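Rumton Help Desk
Print | E-mail
Posted Sunday by Issahaku

Ticket 919: table surface, Stelside room
Status: open

9:00 Table reported as marked after the Kadness oil was put on. Mug, puzzle cube and banana still out on top. 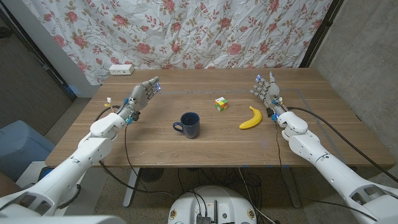

Wiped down with a damp cloth and left to dry. No change to the color. One thin curved line still catches a fingernail, so it is in the wood and not in the oil. Tried 800 grit on a spare board first and it left a dull patch. Will not use it on the top.

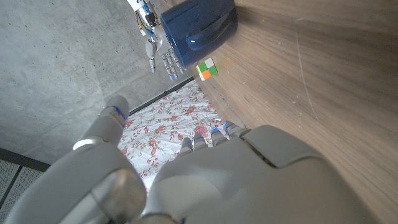
Mug and cube on the tabletop, with faint scratch line in the wood.

Next step: 600 grit by hand, along the grain, then one thin coat. Please keep mugs off it until this ticket is closed.

2 comments | 0 shares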